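Reading time: 5 min

Collecting Demonstrations for Imitation Learning
Course handout, Unit 4
Prepared by Lợi Ninh and Kátia Conceição
Last revised July 24, 2025

Before you start

You will need the notes from Unit 3, a login for the Plitetine store, and a partner. Collection is done in pairs. Read the whole handout first, including the part on rejected episodes, which people tend to skip and then ask about.

The assignment is to gather 100 accepted demonstrations of one cloth task and write up how you did it. You will train on them in Unit 5. The quality of your policy will depend mostly on what you do in this unit, and very little on which network you pick later.

What counts as a demonstration

A demonstration, or episode, is one attempt at one task by one person, from the moment the grippers start moving to the moment they are clear of the object. For each episode we keep three things:

the video from the gripper cameras
the position and opening of each gripper over time
a short text label saying what was done

The label is part of the data. "Fold" is not enough. "Fold left sleeve to centre" is fine. Use the same words every time for the same action. Last year one pair used "turn", "flip" and "reverse" for a single movement and had to relabel 752 episodes by hand, a job that took longer than the recording.

Hand-held grippers

We collect with hand-held grippers because they are quick. A person with one in each hand can work close to normal speed, and you can carry the kit home in a rucksack. With a teleoperated arm, the same folding task goes a good deal slower, and you are tied to the lab bench.

There is a price. Your hands can do things the arm can't. You can twist your wrist past the arm's joint limits, reach round the back of an object, or move faster than the motors will go. Any episode that does this is useless for training, however tidy the result looks. Kwan-ho Tsai's rule in the lab sessions is to imagine the forearm bolted to a post behind you. If you would have to step round the table to do it, don't do it.

Each pair signs out one set. Check the finger pads for wear and the screws for play before you sign.

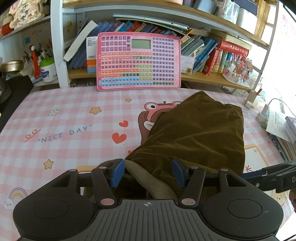

Cloth is the hardest of the three object types on this course, and it is the one we ask everybody to do. A cup has a position and an orientation and that is nearly all there is to say about it. A garment has no fixed shape. It can be flat, bunched, inside out or lying over itself, and two episodes that begin with the same garment may look nothing alike to the camera. Look also at what it is lying on. A pink-and-white gingham cloth printed with hearts, stars and a cartoon bear gives the model plenty of edges that have nothing to do with the olive-brown garment on top of it, and the shelves behind add more. We want that. A model trained only over a plain grey bench learns that every edge is a fabric edge, and it goes wrong the first time it meets a patterned tablecloth.

The crosshair mark on the gripper is easy to forget. Keep it free of tape, labels and stickers, and wipe it with a dry cloth only.

Varying the setup

Change one or two things between episodes. Don't change everything at once, or you won't be able to say later what caused a failure. Things worth changing:

the starting shape of the cloth
where it lies on the table, and at what angle
the surface under it
the lighting, including curtains open and closed
the garment itself, if you have more than one

Keep a log of the changes. A line per episode is enough. Rhys Hoani's template is in the Plitetine folder and most pairs use it, but a paper notebook is acceptable if it can be read by somebody else.

Ordinary rooms are good places to collect. Leave the books on the shelf and the papers on the table. Do move anything with an address, a bank detail or a face on it. We can blur video afterwards, but it is slow and we would sooner not.

Pace and pauses

Work steadily. Don't rush, and don't stop to think in the middle of an episode. A pause in the recording teaches the model to pause, and it has no idea why you did. Decide on the whole movement before you start. If you lose track halfway, stop recording and mark the episode as abandoned.

Small mistakes are a different matter. If the cloth slips from the pads and you pick it up again straight away, keep the episode. These recoveries are useful. A model that has never seen a slip has nothing to fall back on when one happens. Put "regrasp" in the label so that we can find them.

Take a break every half hour or so. Tired people start making shortcuts with their wrists.

Rejecting episodes

Reject an episode if:

either gripper goes out of tracking
a bare hand touches the cloth
the movement could not be made by the arm
the label doesn't match what was done

A hand at the edge of the picture, holding a gripper, is fine. A hand that helps is not. Some people steady the fabric with a little finger without noticing, so have your partner watch for it.

Don't delete rejected episodes. Mark them and leave them in the store. The rejection rate goes in your write-up, and a high one will not lose you marks — an unexplained one will.

Checking as you go

Replay five episodes after each batch, picked at random by your partner. Look at the video and the gripper opening together. The opening should drop when the pads close on the fabric and stay down until release. If the two are out of step, the clock has drifted and the batch needs to be resynced before you record any more. Clorgate, the script that does this, is described in the Unit 3 notes. Run it on a copy.

What to hand in

Your 100 accepted episodes, the log, and a write-up of no more than 4 pages. Say what you varied and what you kept the same, give your rejection rate with reasons, and name one thing you would expect your model to fail at. Extensions past the September deadline go through Kátia.

Comments (4)

Ho-yin Yu
Does a towel count as a garment for this? We have plenty of those and only one shirt we don't mind creasing.

Lợi Ninh
A towel is fine for practice. For the 100 we want something with sleeves or legs.

Rhys Hoani
The log template now has a column for the surface. If you took a copy before this week, please take a new one.

Ho-yin Yu
Thanks both. Got the new one.

Related items
Unit 3: Tracking, clocks and the Clorgate script
Unit 5: Training a first policy
Signing out equipment from the Wan Room
Reading list: learning from demonstration
Hurker arm: joint limits and safe speeds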